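Packaging Basics, Unit 3: Flexible Snack Bags
Notes: Sohail Sial

Most small snacks are sold in printed film bags. The film limits moisture and light, and the gas inside cushions the contents. Sort by outer form first, contents second.
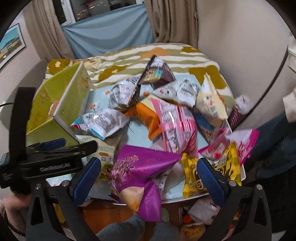
Fig. 1. Mixed snack bags on a table.

Terms for the lab sheet: end seal (crimped, often serrated), back seam, back panel. Record the back panel before the front. 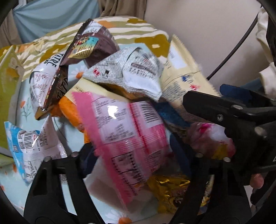
Glare on glossy film hides small print. Tilt the bag until the text is legible, then copy the net weight and storage line. Allow 60 minutes for 13 bags.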